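February – by Yến Văn
1 min read

The robotics club at Henare College has reached the final of the Noston Student Challenge! Its 17 members have spent the term teaching a robot arm to handle clothes, one of the trickiest jobs in the contest. 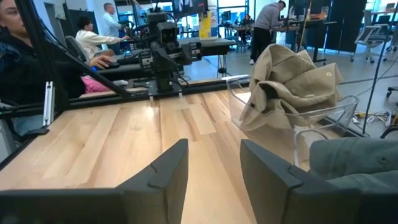
Folding a shirt sounds easy until you try to write down every move, according to Ebony Bolger, and the club has loved arguing over each one.

Four members will run the arm at the final in front of 265 guests – and everyone else will be cheering.

We use cookies to improve your visit. Accept | Manage settings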